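Spent the weekend doing sums on whether our shop should buy a robot arm for picking and packing. I have now read four sales brochures and trust none of them. Thread, because I need to get it out of my system.

Background: we send out small parts, mostly replacement bits for taps and showers. One unit in Holtau, two packing benches, orders that go mad in September and doze for the rest of the year. The idea is an arm with a two-finger gripper that takes things out of trays and puts them in boxes.

First quote was from Besitz. The gripper alone is 2,749. Lovely, I thought, I can nearly picture that. Then you read on and find that the arm, the stand, the cables, the controller and the man who comes to bolt it all down are on other pages. Page 8 in the case of the man.

The fingers are also extra. You get a "finger blank". I asked what a finger blank does and was told it is a starting point. For that money I'd like to be a bit further along than the starting point.

Ferkley do it the other way round. One price a month, everything in, sign for years. It sounds simple until you ask what happens if you want to stop. I've asked twice. I got a link to a video.

Both of them say the same thing about risk: try it in simulation first. Build the bench on the computer, run the arm on the computer, only buy once it works. Paredes sell just that part, 130 a month for the software, and I took the trial because it was the cheapest way to be disappointed.

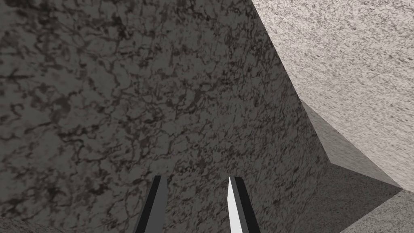
What I wanted from the trial was one number: how many parts an hour, with our trays and our awkward little washers. What I've got so far is a gripper and a great many choices of worktop. I could fit out a very smart kitchen.

To be fair to Paredes, you do learn things. I learned that I have no idea how far our trays are from the edge of the bench, or how high the bench is, and that the two benches aren't the same height. All of that would have cost real money to find out with an engineer standing there.

But a simulated washer is a washer somebody has described to a computer. Ours come in a thin bag, with oil on them, and they stick together in pairs. The trial has a slider for friction. I don't know what number oily is. Support didn't know either, though they were nice about it.

So every figure that comes out depends on figures I made up going in. The brochure calls this "confidence before you commit". My mum would call it guessing with extra steps and she kept the books for a builder for years.

The payback sheet is my favourite bit. Ferkley's says we're in the black after 29 months. Look at what it assumes: the arm runs two full shifts, every day, all year. We don't run two shifts. For most of the spring we barely run one.

I put our own hours in and the box went red and said "contact sales".

Things missing from all the quotes I've had: spare fingers, a guard or a fence if we need one, the insurance, somebody's time to learn it, and what we do on the day it stops. The last one matters most to me. Right now if a packer is off, I pack.

Where I've got to: no arm this year. I'll keep the software one more month, measure the benches properly and try the washers with a few different friction settings to see how much the answer moves. If it moves a lot I'll cancel.

And I've put a bit in the budget for better trays and a second label printer. Dull, I know. I can tell you to the penny what they cost, though, and there's no page 8.

If you run a small place and you've bought one of these, I'd like to hear what you paid in total by the end of the first year. Total, please. I've got plenty of starting prices.

Recent posts
Label printers, round two
Do we really need a bigger unit?
Why I stopped doing free returns
Courier price rises, my annual moan
Tray sizes: what fits our shelves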